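School kitchen to serve lunch through the summer break

The school kitchen in Seppälä will stay open in June and July this year, serving a free midday meal to anyone under 18. The town council approved the plan in May and set aside 3000 euros for ingredients.

Meals will be served from 11 a.m. to 12:30 p.m. in the ground-floor dining room. Children do not need to sign up, and they do not have to attend the Seppälä school. Parents can eat too, for a small charge paid at the door.

"We had families asking for this last summer, and we had no staff for it then," said Pirjo Koivisto, who runs the kitchen. She will have two assistants this time, Aleksi Karppinen and Impi Riihimäki.

The menu is short and mostly cold. There will be soup on rainy days, and a choice of sandwiches and salads the rest of the week. Purple cabbage and lettuce will be on offer at every meal, and cucumbers will be added when local growers have them.

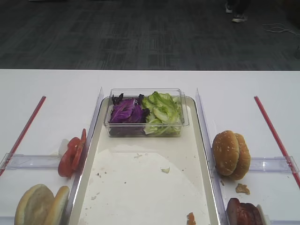

Room for 40

The dining room seats 40 at a time, so larger groups are asked to come after noon. Day camps should call the school office the day before.

The building dates from 1946 and its kitchen was last updated when the new wing went up. A new dishwasher was put in over the winter, and the back steps have been replaced with a ramp – the entrance on that side is now the easiest one for strollers and wheelchairs.

Council member Niilo Kokkonen voted for the plan but said he wants to see attendance numbers before it is repeated. A report is due in the fall.

Children with food allergies should tell the staff on their first visit. Milk-free and gluten-free meals are available every day, and bread is kept separate from the fillings until serving.

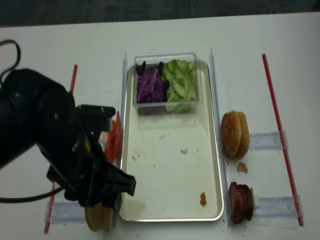

A bun half and sliced tomatoes. Sandwiches are on the summer menu in Seppälä.

The last lunch will be served on the final weekday of July. The kitchen then closes for cleaning until school starts again.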